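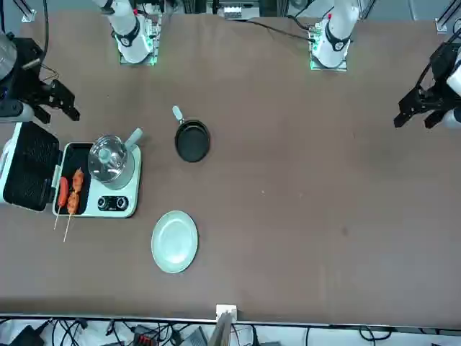 3.2 Opened footprint and the working side

Manufacturers of tabletop cooking appliances state the size of the closed product. For storage this is the relevant figure, but it says little about how much table a household gives up while a meal is being cooked. We therefore define the opened footprint as the area of table covered by the appliance in its cooking position, including any lid, tray or handle that extends beyond the base. The difference between the two measures depends mostly on the hinge. A lid that stops upright adds depth or height only, while a lid that continues past the upright position adds a second surface beside the first. The combination unit in Figure 1 is of the latter type: its lid is folded out to the left and lies nearly flat, with the ribbed plate facing up next to the rectangular cooking surface in the lower half, and a round glass pot with a domed lid stands on the right portion of the body. In this position the appliance is a row of cooking zones placed side by side, and the row must be supported along its full length by the table. We refer to units of this kind as fold-flat units in the remainder of the paper, and to units with a lid that stops upright as clamshell units.

The opened footprint does not include clearance. In the diaries and home visits, clearance was the more variable quantity. Some participants put plates and bowls directly against the body of the appliance, and others left a strip wide enough for a forearm. We recorded clearance separately on each open side and did not add it to the footprint, so that a cautious cook and a careless cook with the same appliance would receive the same footprint value. A handle that projects beyond the body was included in the footprint when it was fixed or when it belonged to a pot that had to remain in place during cooking. The direction of the handle was noted as well. In Figure 1 the short gray handle of the pot points away from the ribbed plate. Our coding sheet records this as an outward handle, as opposed to an inward handle, which crosses another cooking zone and limits access to it.

The side from which the cook reaches most often is called the working side. It was not assumed to be the side with the controls. In several homes the appliance had been turned so that the cord would reach the outlet, and the controls then faced a wall or another diner. The working side was assigned from the diary entries, where participants marked their own seat or standing position on a printed outline of the table. When the marks changed during a meal, the position held at the time of first serving was used. This rule is arbitrary, but it could be applied to nearly every record without contacting the household again.

3.3 Households and records

Participants were recruited in Skurnovcombe and Munimby through notices posted in apartment lobbies and laundry rooms. A household was eligible if it owned a combination unit with at least one removable plate, if the unit was used on a dining or work table for some part of its meals, and if no member was employed in the sale or repair of kitchen equipment. The final sample consisted of 147 households. Each kept a diary for four weeks beginning in November. The period was chosen because grilling and one-pot cooking at the table are both common in cold weather in the two towns, and it should not be taken as representative of the full year. We expect fewer pot meals in the summer months.

The diaries yielded 2343 usable meal records. A record was usable if it contained the outline of the table with the appliance drawn in, a list of the cooking zones used, and the time at which the appliance was put away or, if it was left out, a mark to that effect. Records with an outline but no list of zones were excluded, even where the dish made the zones fairly obvious. Snacks were accepted as meals when the appliance had been switched on. Reheating in the pot was accepted on the same basis.

All outlines were coded by two people working separately. Differences were discussed and resolved by reference to the household's own notes. The most frequent cause of disagreement was the position of the pot. Participants tended to draw the pot as a circle of a fixed size regardless of the vessel they owned, and they often placed the circle partly outside the appliance. Where a household had drawn the pot inside the appliance on some days and outside it on others, and had not written that it was moved, the coders used the inside position. A second cause of disagreement was the removed pot lid. It was usually missing from the outline altogether, although the home visits made clear that a domed lid is awkward to put down and takes up more of the table than participants seemed to expect.

3.4 Table surfaces

The table was classified by size, by surface finish and by number of free sides. A free side is one from which a seated adult can reach the center of the table. Surface finish was recorded as matte or glossy, light or dark, and plain or patterned, with no attempt to identify the material, as householders were often unsure of it and the coders could not check it from a drawing. The matte brown top with faint mottling in Figure 1 would be entered as matte, dark and patterned. Finish was included at the suggestion of Aparecida Seixas, on the grounds that people may wipe a table less often when marks on it are hard to see. This possibility was tested with the cleaning question in the diary (Section 4.3).

Tables were measured once, at the start of the diary period. Folding and extending tables were measured in the state in which they stood on the day of the visit. A few households reported later that they extended the table only for grilling. These cases were retained with the original measurement, and the effect is to overstate the share of table covered by the appliance in those homes.

3.5 Zone use

For each meal the coders entered the zones in use, in the order in which they were first used. Three zones were distinguished for fold-flat units: the lid plate, the base plate and the pot position. Clamshell units have the same zones in principle, but the lid plate can be used only in contact with the food on the base plate, and it was entered as a contact zone. A zone was entered as idle if it was open and accessible but held no food at any time in the meal. Idle zones are of particular interest for fold-flat units, where an idle lid plate still occupies its share of the table.

We adopted the ordering procedure used by the Nandton study of shared kitchens, with one change. In the original procedure a zone that is used twice is entered twice. Our diaries did not separate first and second use with enough care to permit this, and each zone therefore appears once per meal at most. The Illés index of zone overlap was computed from these entries. The index is zero when the zones are used strictly one after another and rises to one when all of them are in use for the whole meal. It is undefined for meals with a single zone, and such meals are reported separately.

Participants were also asked whether anything had been placed on an idle zone. Utensils, folded cloths and serving dishes were all mentioned. The question was worded so as not to suggest that this was an error, but it is likely that the practice is underreported, particularly where the plate was still warm.

3.6 Limitations of the diary method

The outlines are drawings made at or after the table, usually by the person who cooked. They show where the appliance was believed to be, and a comparison with measurements taken during the home visits indicates that participants drew it closer to the center of the table than it was. The bias was similar for both appliance types and does not affect the comparison between them. It does affect any statement about the distance between the appliance and the table edge, and for that reason distances to the edge are taken from the home visits alone. The visits were carried out by Jeferson Bastos with a steel rule and a printed form, and the appliance was measured in the position in which the household had placed it for cooking. Cord length and outlet location were noted on the same form and are used in Section 4.2.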